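Published May 11, 2023

Can a robot stock my shelves yet?

I've been on a robot kick all spring and I can't stop talking about it, so the blog gets it now. Sorry to the people who come here for bread!

It started in my pantry. We have one of those black metal racks with the slots down the posts, and everything we buy in bulk ends up on it: drinks, water, charcoal for the grill, packets of this and that. I was putting cans away and I started wondering how much of the job a machine could do for me. I figured most of it. Picking up a can is old news, right? Factories have done that forever.

So I spent way too many evenings watching demo videos. The best one was from a small outfit called Lavska, with an arm on a rolling base that loads a shelf from a crate. It's great. I watched it four times. Then I turned off the music and put a timer on it, and it was 138 seconds from the first can to the last, for a crate that I could empty while talking on the phone. A commenter had spotted that the clip was sped up too, so who knows what the real number is.

Still, it did it! Every can ended up standing. A few years ago I don't think I'd have seen that outside of a cage with everything bolted down and painted yellow.

The part that got me was the end. The arm sets the last can down, backs off, and the group is kind of a mess, with gaps all over and one can way out front. The video stops there. A person would never stop there. You put both hands around the whole bunch and squeeze, and the cans slide against each other and line up. You don't look at each one. You feel when they've stopped moving and you let go. It takes a second, maybe, and you use your fingers and your palms and a bit of wrist all at once.

I tried doing it with two wooden spoons, to be fair to the robot. Go try it. I knocked over two cans and one rolled under the rack.

I also went to an open day at the Wallner warehouse in Brenatwood, which I would recommend to anyone who likes this stuff (free coffee, too). They run a picking machine called the Barow on one aisle. The guide told us it handles boxes really well, gets through 55 an hour, and hardly ever drops one. Cans in a tray, fine. Single cans at the back of a deep shelf with another shelf right above, no. People still do those. She said the low headroom is a bigger pain than the grip, and I would not have guessed that. The arm has to come in flat and then it can't see past its own wrist.

Bags are worse. Anything floppy or lumpy, a bag of charcoal for instance, changes shape when you pick it up, and out of 40 tries in their last test the machine set 19 down the way they wanted. I was ready to be let down by that and I came home thrilled. That's almost half! With charcoal!

So where am I on the big question? Moving stuff from A to B, yes, slowly. Tidying up after, no, or at least I haven't seen it. I think two hands working together on a bunch of loose things is the one to watch, and I'd love to be proven wrong by the fall. There's another open day in August and I've already signed up. If you've seen a video of a robot squaring up a row of anything, cans, books, shoes, send it to me please. 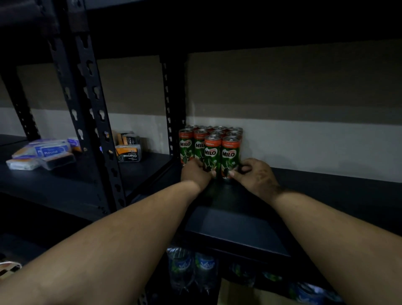
The two-handed squeeze, with Milo cans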